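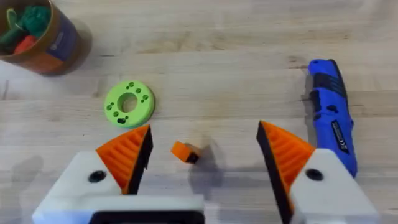 Fingertips keep letting go of the small stuff, need ideas before Thursday

mirko_c
Hi all, Mirko Cattaneo from the Skerkside club team. We're doing the two-arm tidy-up task this year, everything on the table has to end up in the bucket, and I thought we had it. Big soft toys are fine. The green ring is fine as long as you come at it from the side. The orange block is killing us. Out of 208 tries on the block we got 69, and I'm counting a few the judges probably wouldn't.

We print the ribbed fingers in orange flexible filament and put a black strip down the inner edge for grip. Is anybody running something different? Our coach thinks it's a driving problem and I think it's a finger problem, so please settle this!

tapeworm38
Finger problem. Fewer ribs, softer print, done.

henkb
Henk Bosman here, I help out with the Van Wijk school team. I'm going to disagree with tapeworm. We ran those same ribbed fingers all last season and never touched the print settings. What we did change was how far open the gripper was when it came down. The kids were going in as wide as it would go, and then one finger gets to the block before the other and shoves it. Try starting half closed and see what your 69 turns into.

mirko_c
Huh. We do go in wide, every time. I'll try that tonight, but I still want to print a softer set because I already bought the filament (the Fonier stuff, it wasn't cheap).
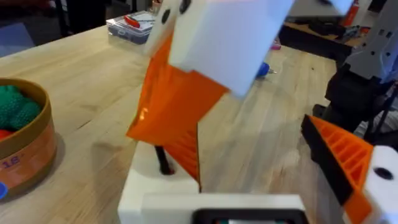

Build Help > Grippers and Fingers

sternutell_fan
Moved this over from General so people can find it. Also, which slicer profile are you on? The Sternutell default puts way too many walls on a part like this and you end up with a fin that barely bends. I went down to two walls and it was a totally different finger.

mirko_c
Default, yep. Of course it's the default. OK, so two walls and half closed.

tapeworm38
If you change both at once you won't know which one fixed it.

mirko_c
I have until Thursday, tapeworm, I don't need to know which one fixed it!

henkb
He's right though. Do the half closed thing first, it's free. Save the new fingers for after if you still need them. And write the tries down. We had a notebook with 1091 of them in it by the end of September and it won more arguments than I did.

mirko_c
Fine, fine. Did 38 tries on the block with the old fingers, starting half closed, and got 27. So Henk gets this round. Coach is being unbearable about it.

Next headache is using both arms at the same time. Our two drivers keep wanting the same spot over the table. 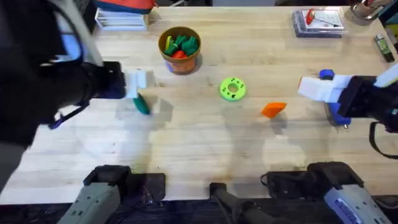

Both arms loaded, ring and wedge still to go.

tapeworm38
Split the table down the middle and give each driver a side. Bucket is shared, left arm always drops first.

henkb
I wouldn't do a hard split, you waste a lot of time when one side is cleared early. Have them call out what they're going for. Ours yell "ring!" and the other one stays out of the way. Loud, but it works.

mirko_c
Ours already yell, mostly at each other. We'll try calling it tomorrow after school and I'll post the numbers. Still printing the two-wall fingers, sorry tapeworm.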